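Womlow Laundry and Folding: Frequently Asked Questions

What can I bring in?
Everyday cotton and cotton blends: t-shirts, pillowcases, dish towels, sweatpants. We don't take wool, silk or anything with beads.

How much does a bag cost?
A standard bag is $22, washed, dried and folded. Shirts on hangers are $2 each.

When will it be ready?
Bags left at the Skultlow counter before noon are ready the next afternoon. The Leclerc counter takes one day longer.

Can you use my own detergent?
Yes. Label the bottle with your name and leave it in the bag.

Do you iron t-shirts?
No. We smooth them by hand on the table before folding. If you want them pressed, ask for the Falano service when you drop off.

How should I fold t-shirts at home to match yours?
Lay the shirt flat on a clean table and pull the sleeves out to the sides. Work the creases out toward the hem with your palms. Fold each side in, tuck the sleeve back, then fold the hem up to the collar. 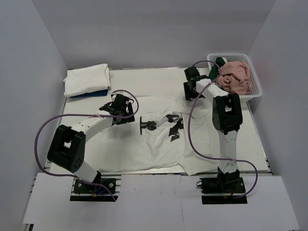

White t-shirt spread out on the table, with creases still along the lower hem.

My shirt came back with a stain. What now?
Bring it in unworn within 60 days with your ticket. Vlasta Dervishi handles rewashes at the Skultlow counter, extension 307.

Prices last changed 27 Dec 2018.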